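Flannel folding - do you line up the checks or not?

plaidpatience
Hello all. I have been meaning to ask this since February, when I took over the flannels for the coat and shirt drive out at Fledport. My mother always folded a checked shirt by the lines of the checks, and I do the same, but Felicidad Marquez (some of you know her from the Mumau sale) folds by the seams and lets the checks land where they like. She is faster than I am, I'll admit that. Which do you do? The buffalo check is the one giving me fits. 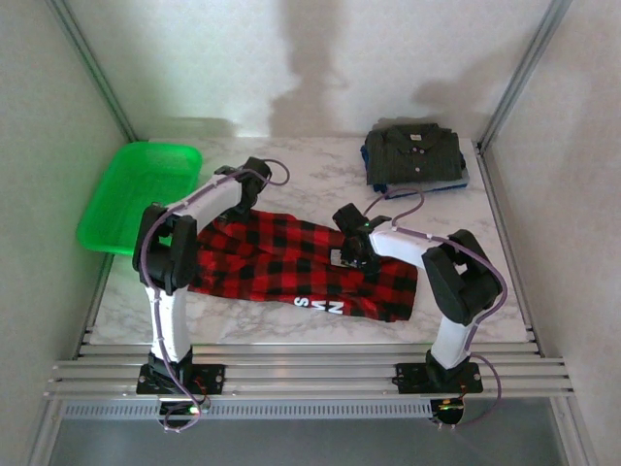
Red and black check on the marble-look top, green tray in the back corner.

hughes_street_nan
Seams, dear, every time! A cheap flannel is hardly ever cut square to the pattern, and if you chase the checks you end up with one sleeve poking out. I ironed and folded for a family of 3 boys and never looked at a check once.
What are you putting them in afterward? I like something with holes in it so the cloth can breathe.

plaidpatience
A basket like this one, Nan - slots up the sides and little openings all over the floor of it. I do love the green.

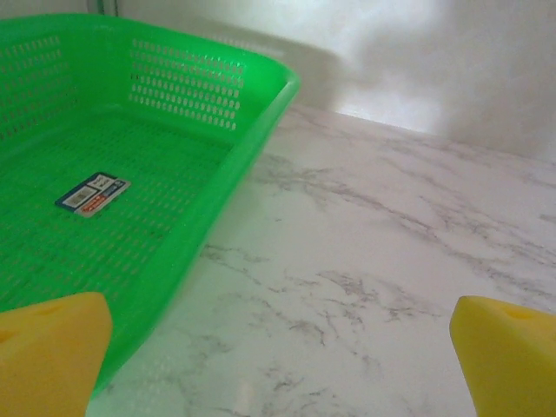 Green basket, sticker still inside.

prumano_pete
Peel that sticker before you put any flannel on it. I lost a good nap to sticker glue once and it never did come out.
I'm with the original poster on the checks, by the way. Nan, you can't tell me a crooked stack looks nice on a table.

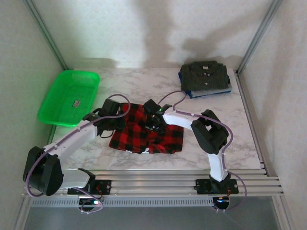
Plaid on the table, folded stack at the back

plaidpatience
Pete, thank you, I will see to the sticker. I should say I never begin with a neat shirt. They come to me in a crumple and I spread them from the middle outward, slowly, with a cup of tea going cold somewhere. Nandini Warrier says to shake them out first and save myself 13 steps, and she may be right.

hughes_street_nan
Nandini is right. Shake first, then fold. And a crooked stack keeps a person just as warm, Pete.

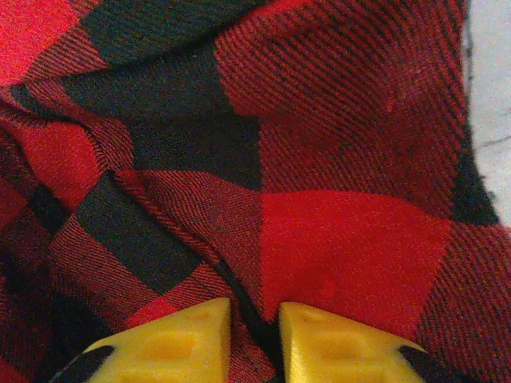 Brushed flannel has its own ideas about staying folded, and I think that matters more than checks or seams. The fuzzy side grabs at itself, so a crease you didn't want will sit there until you smooth it. What I look at is the twill. Where the red and black cross you get those fine slanting lines, and they run every which way when the cloth is bunched. Once they all slant together across the front, the shirt is lying flat and you can fold by whichever rule you please.

prumano_pete
Well, I never thought of the twill. I still say checks.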